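Ticket: Episodes out of order and subtitles drifting on Clondness
Opened by: Rhona Shearer
Product: Stanine streaming app, living room TV
Status: Open, waiting on support

Hi again, Rhona here. I'm adding to my own ticket so it's all in one spot!

So we're partway through season two of Clondness (no spoilers please, my sister reads these) and the app has decided episode five comes after episode seven. I watched a character's funeral and then there he was at breakfast, cheerful as anything. The subtitles are also running late, and it gets worse the longer you watch. By the 49 minute mark they're a full line behind whoever is talking.

What I've tried so far:

Signed out and back in. No change.

Cleared the cache, which freed up 850 MB, and reinstalled. The episode order came good for one evening, then went back to the wrong one.

Switched the language from English (Canada) to plain English. Subtitles fine for the first few minutes, then drifting again.

Played Flirton, the same studio's other series, all the way through an episode. Perfect! So I don't think it's my telly or the internet, which tested at 70 Mbps down.

Plugged the TV straight into the modem with a cable anyway, because your first reply asked me to. Same thing.

Update, 7:40 pm: Jatoi on your chat team had me turn off autoplay and pick each episode by hand. That gets around the order problem (thanks, Jatoi) but the subtitles are still out, and the Continue Watching row now thinks I've finished the season. Error code on the info screen is 600, if that's any use to you.

Could someone check the subtitle file for season two? My mum is hard of hearing and she's coming to stay in November, and this is the show she's been looking forward to. Happy to try a beta version if you've got one.

Rhona

1 attachment

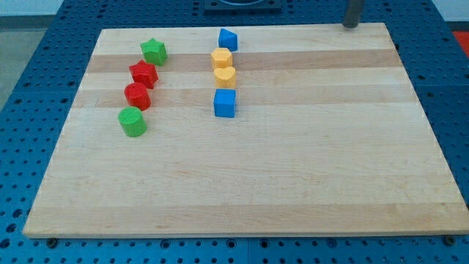
Shape blocks on a wooden board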